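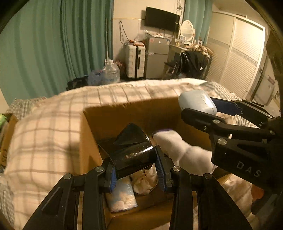
*Open box on the bed. The bedroom gets packed first at my place!*

**plumcobbler** — 8:14 pm

OK, movers of this forum, I need your opinions, and I know you have them.

I'm moving from Tandale to Bullden in May, 1241 miles door to door, one-bedroom apartment, third floor, no elevator. I've got a bed, a couch I don't love, a dresser I love a lot, a kitchen table, four chairs and an embarrassing number of cookbooks. Trurkero quoted me $2904 for the full service. Renting a truck and driving it myself comes to $1334 before gas. The third choice is selling all the furniture except the dresser, mailing the books, and driving the rest in my hatchback.

I'm so excited about this move (new job, a porch, a lemon tree in the yard!!) that I'd probably say yes to anything right now, so please talk sense to me. Which one would you pick? And does anyone have a packing method they swear by? I've moved six times and I'm still terrible at it.

---

**halfpastmoss** — 8:31 pm

Congrats on the porch! And the lemon tree!

Sell the couch. You already said you don't love it. Everything else depends on how you feel about driving a truck for two days. I did a longer haul than yours with my sister and we had the best time, we stopped at every pie place on the way and I would do it again tomorrow. My sister would not.

Packing method: one room at a time, and the room isn't finished until the boxes are taped AND labeled AND stacked. I used to have nine half-full boxes going all over the house and it made me want to lie down.

---

**Alfredo Tiongson** — 8:40 pm

I drove trucks for a moving company for years, so take this as a former insider. Read the Trurkero quote again and find out if it's binding. A non-binding quote is a guess with a logo on it. Look for these words:

- "binding" or "not to exceed" is what you want
- "estimate based on weight" means the number can climb
- "long carry" and "stair carry" are extra charges, and you're on the third floor

On books: small boxes only. A big box full of books is how people hurt their backs and how bottoms fall out. Put the heaviest ones flat on the bottom, then stand the rest up spine to the wall of the box, and fill the gaps with socks.

---

**plumcobbler** — 8:52 pm

Just checked. It says "estimate." And there's a line that says stairs can add up to $1455?? That can't be right, can it? That's more than the truck!

---

**Alfredo Tiongson** — 8:57 pm

That will be a cap on all the accessorial charges together, stairs plus carry plus packing materials. You'd never hit it with a one-bedroom. But call them and get the stair charge by itself, in an email. The phone answer and the paper answer are sometimes two different answers.

---

**quarter_rye** — 9:05 pm

I'm going to disagree with everybody. Sell it all, dresser included, and start over when you get there. I've done that twice and both times I ended up with a nicer place. You're paying to drag a kitchen table across 1241 miles when there are perfectly good kitchen tables in Bullden, and people there are moving out too.

---

**halfpastmoss** — 9:09 pm

She LOVES the dresser, rye. Let the woman have her dresser.

---

**quarter_rye** — 9:12 pm

I loved a bookcase once. I got over it in a week.

---

**Halvard Solberg** — 9:26 pm

I'd push back on selling everything. Used furniture goes for very little when you have a deadline, and the buyers can smell the deadline. Then you pay full price at the other end because you're tired and sleeping on the floor. I kept a spreadsheet last time and replacing a bed, table and chairs cost me more than the truck would have. I'd sell the couch, keep the rest, and rent the smallest truck that fits the bed.

If your dates don't line up, look at storage before you panic. We used Sachdeva Storage for a month between leases and they let us pull the truck right up to the unit, which was lovely after a day of stairs.

Dresser tip: take the drawers out and carry them separately with the clothes still in them. Wrap each one in a sheet. The frame weighs half as much and your clothes are already packed.

---

**plumcobbler** — 9:33 pm

Drawers with the clothes still in them!! Halvard, I have folded and boxed and unfolded the same sweaters six times in my life. Thank you.

---

**tinroofdaisy** — 9:48 pm

Oh, I love a packing thread. Here's everything I do, steal whatever you like:

1. **Start with what you won't miss.** Off-season clothes, holiday stuff, the fondue pot.
2. **Pack on top of the bed.** Your back will thank you, and you have to finish the box before you can go to sleep, so you finish the box.
3. **Label two sides and never the top.** Once they're stacked you can't see the tops.
4. **Write what's in it AND the room it goes to.** "Kitchen" is no help when you're looking for the can opener at 10 pm.
5. **Towels are free bubble wrap.** So are T-shirts, pillowcases and the scarves you never wear.
6. **Make a first-night box.** Sheets, toilet paper, phone charger, scissors, a mug, coffee, a lamp. Put it in last so it comes out first.

I'm a number 2 evangelist. I've converted my whole family.

---

**quarter_rye** — 9:55 pm

Number 2 is how you get a grimy bedspread. Those boxes have been on a warehouse floor and then on a store floor. Use the table.

---

**tinroofdaisy** — 9:58 pm

Old sheet on top of the bed, done. My table is always covered in the stuff waiting to be packed anyway.

---

**Alfredo Tiongson** — 10:04 pm

Bed or table doesn't matter much as long as you aren't bent over on the floor. What does matter is tape. Run one strip along the bottom seam and two across it, and don't do that trick where you fold the flaps over and under each other. It holds until somebody picks it up.

Plates go on edge like records. Flat plates crack in a stack the first time the truck hits a pothole.

---

**halfpastmoss** — 10:11 pm

Plates on edge is real. I lost one plate out of a full set last time and it was the one I'd laid flat on top like a fool.

Plum, has anybody mentioned book mail yet? The post office has a cheaper rate for books. It's slow and the boxes get banged up, but for paperbacks who cares. Compare it against the extra space in the truck, though. If you're renting the truck anyway the books ride for nothing.

---

**plumcobbler** — 10:20 pm

Good point, if I'm paying for the truck I may as well fill it. Books go in the truck, in small boxes, with socks.

Where I've landed tonight:

- couch is getting listed tomorrow
- dresser comes with me (sorry rye)
- calling Trurkero in the morning for the stair charge in writing, and asking for a binding price
- if they won't do it, I'm renting the truck and my cousin has already said she'll drive half if there's pie

---

**Halvard Solberg** — 10:27 pm

Book the truck now while you wait on Trurkero, if you can cancel it for free. May goes fast, especially near the end of the month. And measure the dresser against the new front door. I say this as somebody who has taken a door off its hinges in the rain.

---

**quarter_rye** — 10:34 pm

Fine, keep the dresser. But at least sell the chairs, four chairs take up a ridiculous amount of truck.

---

**tinroofdaisy** — 10:36 pm

Stack them seat to seat and stuff the gaps with pillows! You can fit so much in between chair legs.

---

**plumcobbler** — 7:52 am

Morning update! Trurkero called back already (I didn't expect them to open that early). They'll do a binding price, but somebody has to do a video walk-through first and they'll email it to me afterward. Truck is reserved as a backup with free cancellation. Couch has two people interested, and one of them wants to know if it comes apart. Does it? I've owned it for years and have no idea.

---

**Alfredo Tiongson** — 8:06 am

Flip it over and look for bolts where the legs and arms join. If the fabric underneath is stapled on, lift one corner and peek. On the video call, open every closet. Anything they don't see isn't in the price.

---

**plumcobbler** — 8:19 am

Bolts! It has bolts! Going to find a wrench, then closets. Will report back after the walk-through.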